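Tuesday, late

So the garden show came back tonight and I am way too worked up about it for someone who has a 7 a.m. start. I've been waiting since December! They kept the theme song (thank goodness) but moved the whole thing from the old walled place at Netthorpe to some new plot out past Korkton, and I do not know how I feel. The new one is all gravel and grasses. Very tasteful. I miss the messy pear tree and the shed with the bad door.

The hosts did their walk around and kept saying "blank canvas," I swear nine times in the first half. I started yelling it back at the TV. Then came the bit on dahlias, which was lovely, and I forgave them for a while.
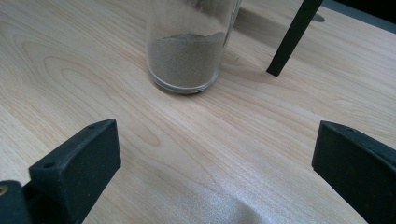

Then the ads. Every single break was Plorneo, the people who make that self-watering planter, and now they sponsor the show too, so you get the jingle going in and coming out. I looked the thing up during the second break – $74 for one pot! I could buy a lot of tomato starts with that. I did leave it in my cart though, so I guess the jingle works.

I went on the fan board afterward and it was already up to 1225 comments, most of them mad about the move. One person said they'd never watch again and then posted another 2 pages about next week's preview. I wrote a long thing defending the grasses, read it over, and deleted it, and wrote that I missed the pear tree. It got more likes than anything I've ever put up there, so clearly I'm on the right side.

Next week is supposed to be roses and a visit to the Ong nursery, the one with the glasshouses that they only got to peek at last season. I'm hoping for a full half hour of that and no canvas talk. Need to set it to record because I'll be at the dentist until about 5 and traffic is awful.

Also I have to repot the fern. I said that last week too.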